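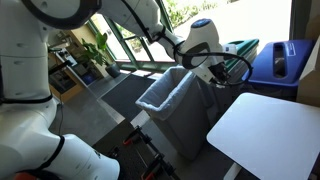 The Kirard is our two-armed helper at the Jernwood shared workshop, and this page gathers up the questions that people ask us most often, usually while leaning in the doorway with a mug in hand. It began as one arm and a lot of optimism, grew a second arm the following October, and has been taught a small number of useful jobs. The one visitors ask after most is what we call bin duty, with the gripper working above the grey bin in its white liner, the cable looping out from the wrist and the green-lidded and blue bins close by. We've tried to answer everything properly, and if we've gone on a bit, please forgive us – we're fond of the thing.

Who built it?

Wenceslao Jara did the mechanical side, meaning the mounting, the clamping and a great deal of filing, and Xiaoyan Kong wrote the software, which she named Qiu and has been rewriting ever since. The rest of us held things, fetched things and made suggestions that were mostly (and quite rightly) ignored.

Did you make the arms from scratch?

Oh, no! We'd still be at it. The arms came to us second-hand and complete, and what we built is everything that surrounds them: the stand, the wiring, the fixtures, the stop button and the software that tells each arm what to do. If you're dreaming of making an arm from nothing, we'd love to hear how you get on, but do try programming somebody else's first.

Why start with rubbish?

We wanted a job where a mistake would be cheap. If the gripper drops a ball of paper on the floor, you pick it up and have another go, and you can do that all afternoon without spoiling any material. It's a surprisingly good teacher, too. Paper squashes, card springs back, and a liner sags a little differently every time you fit a fresh one, so you can't get away with sending the arm to the same spot and hoping.

Can it sort the recycling?

Only in a modest way. Qiu knows where each bin is meant to stand and can be told which one to use, but a person still makes the choice on the screen. The long slot in the lid of the blue bin is much harder than an open top, and you have to present flat things to it at the right angle. Xiaoyan has a plan for this, and it fills most of a notebook.

What happens if someone moves a bin?

The arm will carry on in perfect faith and let go over the floor. Please put the bins back where you found them after sweeping, and run the position check from the Qiu menu before you start. It takes 90 seconds and saves a good deal of bending down.

How do you stop the cables from snagging?

Leave more slack than looks tidy. Our first attempt had everything strapped neatly along the arm, very smart, and the wrist couldn't turn fully without tugging at the connector. Now there's a generous loop at the gripper end. Before running anything new, take the wrist slowly through its whole range by hand control and watch the loop all the way round – it's dull, but do it.

Is it safe to stand near it?

Please keep well back while it's running, even at slow speed, and never reach in to rescue a dropped piece. Press stop first. Every member has to do the induction, which lasts 60 minutes and includes a cup of tea, before they're given a login.

How much did it cost?

Leaving aside the arms themselves, we spent £415, and that covers metal, fixings, cable, the stop button and one replacement power supply that we'd rather not discuss. The bench clamps were already ours. Wenceslao keeps the receipts in a biscuit tin and will happily go through them with you line by line if you have the time.

What is Wodden, and why do people keep mentioning it?

Wodden is the next project, a jig for holding small timber parts so that one arm can steady a piece while the other sands it. We have a drawing and a rather wobbly prototype. The dust is a worry, and we're still asking around for advice on covers for the joints, so do speak up if you've dealt with this before.

Can I bring my own project to run on it?

Yes, and we'd be delighted. Book a slot on the sheet by the door, do the induction if you haven't already, and have a chat with Xiaoyan first if your idea needs anything changed in Qiu. She prefers a sketch to a long email, and a pencil one is fine.

Page last updated August 13, 2021.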